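Dremero Sorting Room
Minutes of the monthly meeting

Meeting opened at 4:10 p.m. in the break room. The loading dock and the front office were both represented. The late shift sent notes.

1. Minutes of the last meeting

Approved with one change. Under "Shelving," the word "returned" should read "reordered." The shelves have not come yet.

2. Small items

The backlog from the Saragih order was discussed. The order came in at 2,000 pieces, mixed, with no packing list inside the cartons. The front office asked Saragih for a list and received one for a different order. A second request has gone out.

Sorting will go ahead without the list. Pieces that can be matched to a shelf label go to that shelf. Anything that cannot be matched goes into a bin and waits. The late shift pointed out in its notes that pieces left on the windowsill overnight have been swept up twice with the trash. The windowsill is no longer to be used.

Agreed: unmatched pieces go in a bin at the end of every shift, including ones somebody is still looking up.

3. Bins

23 bins are on the books. Several are being used by other rooms, and one has been holding the break room door open. The front office will send a note asking for them back.

There was a long discussion about color. One view was that each color should mean something, with a chart on the wall. The other view was that the last chart was ignored and that a paper label does the job. The supplier also changes the shade from one delivery to the next, so the old blue and the new blue do not match.

Agreed: no color chart. Every bin gets a paper label on the short side, facing out. Labels are to be written in block letters. Tape is in the second drawer.

Lids were raised again. The Prusemer lids do not fit bins with sloping sides and pop off when stacked. The dock would like to send them back. The front office will check whether the return period is still open and report next month.

4. The long table

The brown tabletop was cleaned with the wrong product and has a dull patch. It wipes down fine and will not be refinished this year. Only the mild cleaner under the sink should be used from now on.

Coffee is not allowed on the long table. This was agreed in the spring and is repeated for the late shift.

A request to move the table closer to the window was turned down. The light would be better in the morning, but the carts could not get past to the dock.

5. Shelving

Delivery is now expected at the end of the month. The old units stay up until then. Nothing heavy on the top shelf of unit 7, which leans – it has been wedged but not fixed.

6. Other business

The label printer is out of ribbon. Ordered.

The dock asked whether the radio could be turned down after lunch. Agreed.

Two pairs of work gloves were left in the break room. They can be picked up at the front office.

7. Next meeting

Same time next month. Items for the agenda should reach the front office a few days ahead. The Prusemer lids and the missing Saragih list carry over.

Meeting closed at 5:05 p.m.

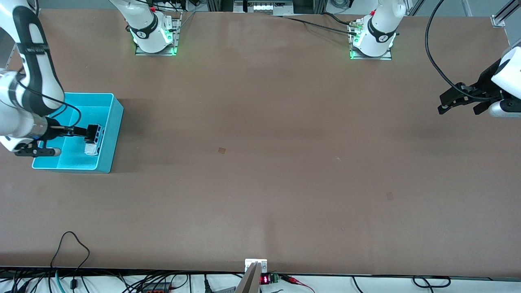 Pesten, September

Addition to item 3, made after the meeting and included with the approval of the front office: the open blue bin at the left end of the long table keeps its place there. It is for small pieces only. Please do not stack other bins on it or put packing paper in it. When it fills up, take the pieces to the back shelf and return the bin to the same spot.

Recent items
Minutes, August
Minutes, July
Dock hours over the holiday
Where to find cleaning supplies
Form: request for shelf labels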